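Genton 26 Travel Backpack

I've been carrying the Genton 26 for long enough now that I forget I'm wearing it, and for a travel pack I can't say anything nicer. It holds 26 liters, it slides under the seat on every plane I've tried, and it opens flat like a suitcase so you aren't digging for socks at the bottom of a tube. I started stocking it in the shop after a spring trip on the Lougher coast path, where I lived out of one for most of April.

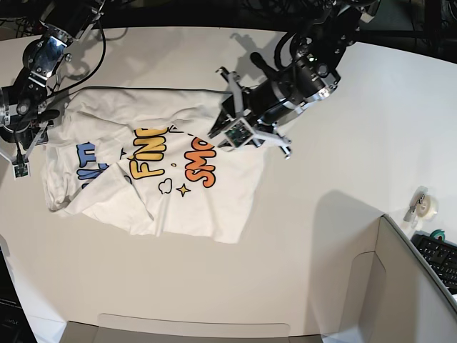

The main compartment has one big zipper that runs around three sides. I like that a lot more than the top-loading packs I used to drag around, and it makes hostel mornings so much quieter! There's a mesh divider on the inside of the lid for small stuff (chargers, a spare pair of glasses, the ferry tickets you swore you put somewhere safe), and two straps to squash everything down before you zip up.

Empty, it weighs 1320 grams. You can find lighter ones, sure, but the extra weight went into the hip belt and the back panel, and by the second hour of walking I'm glad it did.

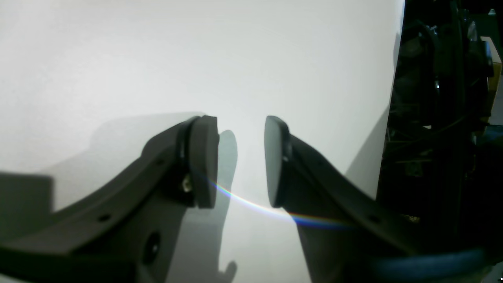 Can I take it as my only bag for a week?
I do it all the time, as long as I can wash a few things halfway through. If you're headed somewhere cold, wear the big jacket on the plane and you'll be fine.

The pack is 51 centimeters tall with nothing clipped to the outside. Airlines each have their own rules and they love to change them, so check yours before you fly. Mine has ridden on the little island hopper out of Bandembridge more times than I can remember — and that plane is tiny.

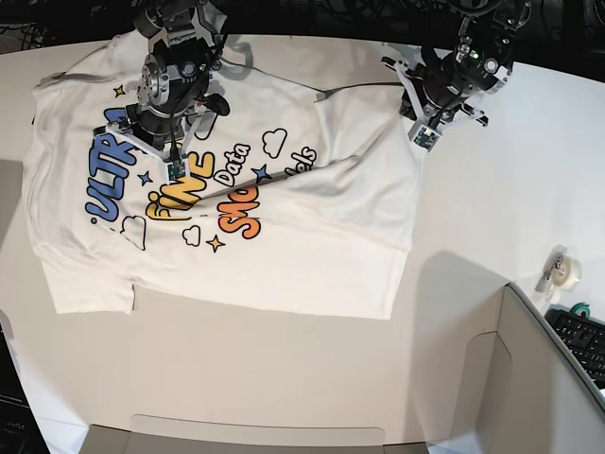

The side pockets are where I get picky. They stretch, they're deep, and a regular water bottle stays put when you bend over to tie a shoe. The left one has a small zippered pocket behind it for coins and bus cards. I wish the right side had one too, and I've told the maker so more than once. The rain cover lives in its own slot at the bottom and comes out in one pull — I had plenty of practice with that walking up to the old monastery at Grerkance, where it rained sideways until lunch.

Colors are slate, moss, and a rusty red that hides dirt better than the other two. The shoulder straps adjust for short and tall backs. If you're between sizes, start with the straps loose and load it up before you snug them down.

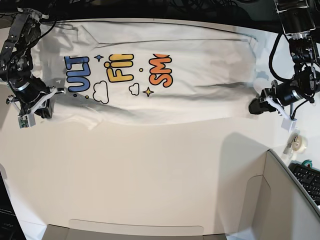

Orders placed by Thursday noon go out the same week. You've got 20 days to send it back if it doesn't suit you, tags on please, and walking around the house with it fully packed is fine. Spare buckles and hip belts are listed on the parts page.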